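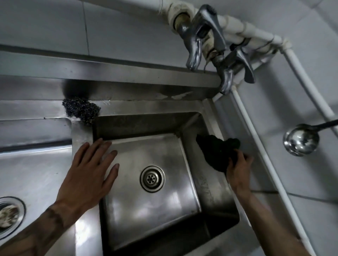

Zhuoran Feng told me after the last talk that I gave 20 minutes to cleaning products and two minutes to the sink itself, and that people had come to hear about the sink. I agreed with this. So tonight I begin with the basin, and the products come later and are short.

(Wait until people at the back have sat down. Speak slowly.)

Slide 1. Leave it up while I say the first part.

A steel sink has a flat part that everybody wipes. It has also corners and seams, and the place around the drain. When I clean a kitchen in the Mornell flats, I start with the back corners. Please look at the corners on the slide, you see the dark grime. The flat metal between them is only dull and streaked. For many years I cleaned the flat metal first, and then I was tired when I came to the corners.

How I hold the cloth: fold it or crumple it, both are fine, but push it into the corner with the fingertips. One hand works, the other can rest flat on the wall of the basin. I am not young and this is good for my back.

Say here: go with the lines in the brushed steel, not across. Ask who has a brushed sink at home. Wait for hands.

Next, the drain. Point to the strainer plate in the main basin, with the small holes. At home I use an old toothbrush for the holes. After that, point to the left, to the second basin. The strainer there is clogged with food residue. In a double sink I would empty this one before anything else, so that I don't carry bits from one side to the other. I forgot to write this in the handout. Please add it by hand under step one.

(Drink water.)

Slide 2, only text. The products.
Dish soap, warm water, first always.
Baking soda, made into a paste, for the corners. Leave it 27 minutes if you have the time. I measured this in my own kitchen and it is not science.
Vinegar at the end, for the white marks from hard water. Rinse well.
No bleach on steel. No steel wool. Somebody will ask about steel wool. I have ruined one sink with it, at Bisgaard Street, and I can tell that story if we are early.

Slide 3. The cloths. I buy them in a pack of 300 from Vornberg, and I share the pack with my sister. Dark colors do not show stains, so wash them by the calendar and not by the eye. Hang them to dry over the rail, never leave them in the basin overnight.

Questions. If there are none, I ask them how they clean under the rim.

The handouts are on the chair by the door. The next talk is in March, also in the Jivdale room, and it is about ovens.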